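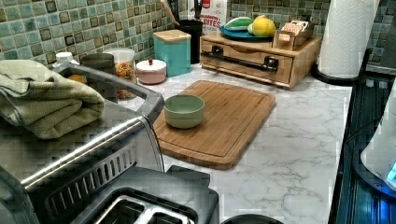
Foto: Rattana Petchrat / material da disciplina

Aula 6 — Orçar uma célula robótica doméstica

O braço é a parte fácil do orçamento: pede-se a cotação à Protska, engole-se em seco e assina-se. O resto chega depois, em faturas pequenas.

Comecem pela bancada. Uma tigela verde sobre uma tábua de bambu custa pouco, mas vai cair. Comprem a tigela em lotes de 50 e peçam o mesmo modelo — o fornecedor muda o tom de verde assim que puder. A torradeira de inox entra em "equipamento" ou em "consumíveis"? Perguntem antes à contabilidade, que terá duas respostas.

Rubricas que faltam sempre:
- pontas de garra de reserva (426 euros o conjunto, na Lashari)
- 200 horas de operador
- bancada parada à espera de peças

Para a próxima aula: comparar compra e aluguer a 2 anos. Quem escrever "diversos" numa linha acima de 50 euros terá de a defender de pé.

Itens relacionados
Aula 5 — Ler uma cotação até ao fim
Aula 7 — Contratos de manutenção: o caso Furnley
Ficha — Amortização para pessimistas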